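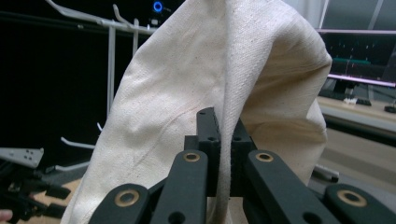
## Getting a hand-held gripper to hold cloth

These are my notes for tuning the Joly gripper on fabric. The stock settings are fine for blocks and cups. Canvas tends to slide out as soon as the weight of it hangs to one side.

You need the printed gripper, its brass bushings, a hex key, a drop of light oil and a piece of unbleached canvas.

1. Push each bushing in until it sits flush with the link. If one goes in crooked, take it out and ream the hole again.
2. Bolt the links up and back each bolt off a quarter turn. The arms should swing under their own weight.
3. Close the jaws on nothing and look at them against a window. A gap at the tips means the links are on the wrong way around.
4. Lay the canvas over a hook or a chair back so it hangs free. Pinch one narrow fold. A wide bunch of cloth springs open and pushes the fingers apart.
5. Lift slowly and hold for 5 seconds. Repeat with the fold turned sideways.

If the cloth slips, stick thin rubber to the finger pads before you try a stronger spring. The stiffer Sultent spring cracked a link on mine after about 900 closes.

Check the bolts again after the first long session. Mine had loosened on the outer links.

Last updated Feb 9, 2026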